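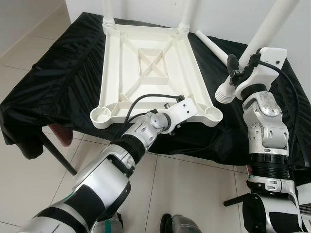 *An upside-down white stool seat with two of its legs in place.*

# Lights Out! How a whole town went dark

Go to your window tonight after sunset and look out. You'll probably see street lamps, car headlights, a store sign or two, maybe the blue flicker of somebody's TV. Now imagine every one of those lights gone. No lamps, no signs, not even a glow around the edge of a curtain. That was the blackout, and during World War II, millions of people lived with it night after night, for years!

## Why turn off the lights?

Airplanes in the 1940s didn't have the kind of maps that talk to you. A crew flying at night often had to look down and work out where they were from what they could see. A lit-up town was a gift to them. Streets made lines, railroad stations made bright patches, and a factory working late could be spotted from miles off.

So the rule was simple. When it got dark outside, your house had to look dark too. You could still have a lamp on indoors, as long as no light got out.

## Covering the windows

In the little river town of Notuveck, the job of covering windows started before the war had even reached them. The Juhász drapery store sold out of black cloth so quickly that people used whatever else they could find: old blankets, brown paper, thick cardboard, even paint. Some families made wooden frames with cloth stretched over them and pushed them into the window every evening. Others pinned things up and took them down again each morning, which made a lot of tiny holes in the wall.

The school had 34 windows. The teacher, Ildikó Vörös, had her older students paint the top panes black and make paper blinds for the bottom ones. Réka Balogh was nine at the time, and she wrote about it when she was grown up. She remembered the paint smell best of all, and how they did math by electric light on sunny mornings.

## "Put that light out!"

Every neighborhood had wardens. These were ordinary people who had regular jobs in the daytime and walked the streets at night looking for chinks of light. Notuveck had three of them at first. One was the baker, Lajos Barta, who got up so early anyway that he took the last patrol and went straight to his ovens afterward.

If a warden saw a light, he knocked on your door. Most people were embarrassed and fixed it right away. If you kept on forgetting, you could be fined. Kornél Szilágyi, who ran the Gakico button factory, was fined 3 times in one winter because of the same skylight - and one of those times, the warden who reported him was his own cousin! 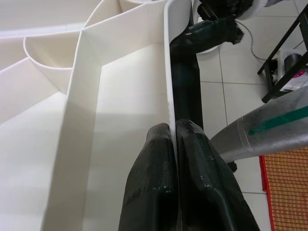
Getting around outside was the hardest part. Cars had covers over their headlights with narrow slits in them, so drivers could see only a little way ahead. People bumped into mailboxes, trees and each other. They tripped on curbs. In many places there were more road accidents than before the war, so towns began to paint things white: the edges of sidewalks, the bottoms of tree trunks, the fenders of cars. People wore white armbands or carried a newspaper so they would show up better.

In Notuveck there was a path of 800 steps from the railroad station to the bridge, and the children who lived near it knew it by heart. Hélder Rebelo used to walk his grandmother home along it in February, when it was dark by suppertime. He sang the whole way so that anyone coming in the other direction would hear them.

## Was any of it fun?

Some of it, yes! Children who had grown up under street lamps saw the Milky Way over their own roofs for the first time. Families stayed in and played cards or listened to the radio. Still, plenty of kids were scared of the dark streets, and grown-ups were too, even if they didn't say so.

## Try it yourself

Ask a grown-up to help you make one room in your house blackout-proof.

1. Wait until it's dark outside.
2. Cover the window with a blanket or a big piece of cardboard.
3. Turn on the light in the room.
4. Go outside together with your grown-up and look for leaks. Check the corners and the bottom edge.

It's much harder than it sounds. Light gets out through the smallest gap - even a keyhole!

## Words to know

**Blackout:** a time when all lights that could be seen from outside had to be hidden or turned off.

**Warden:** a person who checked that people were following the rules and helped during air raids.

**Chink:** a small gap that lets light through.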